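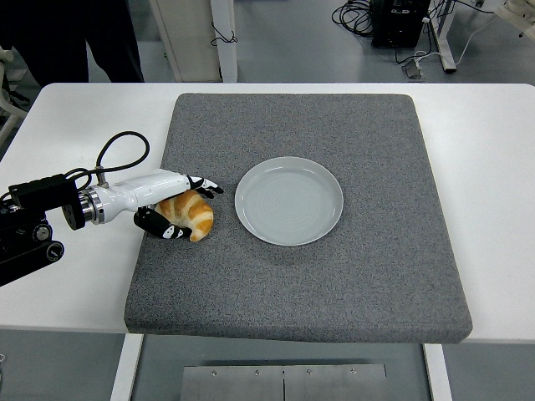

The bakery at the bottom of Ranthorpe opened at six, and by ten past I was always inside it with my coat still buttoned, breathing in as much of the place as I could get for free. I was nineteen that June and I had just taken my first apartment, up the hill on Sketside, and I was going to have people over for breakfast. I had decided this before I owned a chair! What I wanted was a croissant like the ones in my head, a proper crescent with glossy orange-brown ridges and those paler, creamy bands in between, set down next to a round plate the soft gray-blue of a morning that hasn't made up its mind. The plate I already had. It was the first thing I bought for the apartment, and for a week it was the only thing.

So I asked the baker if she would teach me. She had flour up to both elbows and a pencil in her hair, and she looked at me for a good long while.

"Friday," she said. "Four in the morning. Bring an apron."

I didn't own an apron either, so I brought a dish towel and some safety pins.

Oh, that back room! I had pictured something grand and it was hardly bigger than my kitchen, with one long bench worn into a dip in the middle and a dented old oven with the word Jenkins stamped on the door. It ticked as it warmed up, and she talked to it. "All right, Jenkins," she'd say, and give the door a bump with her hip, and the light inside would come on. The rolling machine was newer, a Rolline with a crank on the side, and she didn't talk to that one at all.

"Cold hands?" she asked me.

"Freezing."

"Good. Keep them that way."

She put a slab of butter in front of me and gave me a rolling pin, and told me to hit it. I tapped it. She told me to hit it like I was late for something, so I did, and it was the most fun I'd had in months. Then the butter got wrapped in the dough like a letter in an envelope, and rolled out long, and folded in three, and put away in the cold. We did that three times. In between we sat on upturned crates in the doorway with our coffee and watched the street go from black to blue, and she told me about the two winters she'd spent learning this herself from a man who never once said good morning.

"Was he any good?"

"He was wonderful," she said. "I couldn't stand him."

When it came time to cut the triangles I held my breath the whole way down the sheet. You could see the layers at the edge if you bent close, thin as the pages of a phone book, and I must have said "Look!" out loud, because she laughed and came over and looked, as if she hadn't seen it every day of her life. She showed me how to give each one a little stretch, then roll it up and bring the ends around. Mine came out every which way. One was shaped like a boomerang and one had a sort of elbow. She lined them all up on the tray beside hers, with no comment, and slid the tray into Jenkins.

And then the smell. I can't do it justice and I've tried! It came up through the floorboards of that whole block, I'm sure of it, because a window opened across the way and a man in an undershirt leaned out and just stayed there with his eyes closed.

I carried mine up the hill in a paper bag with the top rolled down, walking fast and trying not to swing it. It was 2855 Sketside, top floor, and I took the stairs two at a time. My sister was already sitting on the landing with a jar of apricot jam in her lap and her shoes off.

"You smell like a movie theater," she said.

"That's butter."

"I know what it is. Open the bag."

We still had no chairs, so we sat on the floor by the window with the gray-blue plate between us. I meant to arrange things nicely. I had a whole plan about it, with a napkin. But she had already gotten hold of the boomerang one and torn it down the middle, and there they were, all those layers, pulling apart in long soft strands, with steam coming off them. She held half out to me. There were crumbs on her knees and down her sleeves and in the jam.

"You made this?" she said with her mouth full.

I said I did, and reached for the one with the elbow.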